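Gripper fingers not meeting square after a swap, how do I set the zero?

Asked in Workshop & Repairs, July 30, 2020

I look after a two-arm bench cell at work, Cuvard arms with the Tullach two-finger grippers on both, and I've inherited it from somebody who left about a page of notes. We use it for moving odds and ends in and out of plastic boxes, nothing heavy. Last month I changed the fingers on the right-hand gripper as the old pair had gone shiny at the tips and kept dropping things. The left one I haven't touched.

Since the swap the controller says the gripper is closed at 3 when it used to say 0, and on thin stuff (a bit of card, the lip of a lid) it lets go halfway across. Anything chunky it's fine with! I've had the fingers off and on twice, wiped the seats, and done the screws up evenly as far as I can tell. I don't own a torque driver that goes that low so it's been done by feel.

I ran it to fully closed over the box and saved what the wrist camera sees. The tips do come together, there's only a thin seam up the middle, so I'm not sure if I'm chasing a mechanical fault or just a number that wants resetting.

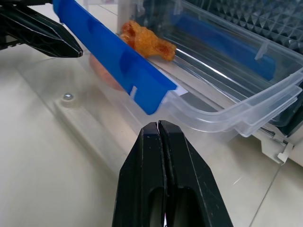 Nassoro Mosoti
Closed is closed, so I'd leave the screws alone now and go after the number. The controller is still working from the old fingers. On the Tullach you have to redo the home after any finger change, and it won't prompt you, it just carries on with the stored value and stops pushing too early. That would give you exactly what you've got — fine on fat things and useless on thin ones.

What I do:

Jog the arm up well clear of everything and open the gripper all the way. Drop the force to the lowest setting. Go into the service page, pick the gripper (check it's the right arm, I've zeroed the wrong one more than once), and run the close from there, not from your program. When it stalls, hold it for a few seconds and press store. Open, close, open, close, and if it reads 0 both times put the force back to where you had it. Ours lives at 300.

Power cycle it after. Mine forgot the new value once when I didn't.

As for the torque, a cheap driver is worth having. By feel is all right until one finger creeps.

Rosângela Portela
Mostly agree with the above, but shine a torch from behind before you store anything. A seam that looks thin from the wrist camera can still be open at the root, and you're looking at it from one side only. If light comes through at the bottom and not at the tips, one finger is sitting proud on its seat and you'd be storing a bad zero. I use a strip of till receipt, close on it at the tip, then halfway down, then near the root, and give it a tug each time. It should drag the same in all three places.

Also do the left one while you're there. If you only home one you end up with two grippers that behave differently from the same command and it drives you up the wall.

Anonymous
just buy the Bakilana ones, never had to zero mine

Asker's comment
Thanks both. Receipt test was a bit looser near the root, so I had the left-hand finger off again and found a sliver of swarf under it, tiny. Cleaned that out, ran the home at low force and it reads 0 now. Thin card stays put — 100 goes and no drops. I'll do the other arm tomorrow and write it all on the page of notes.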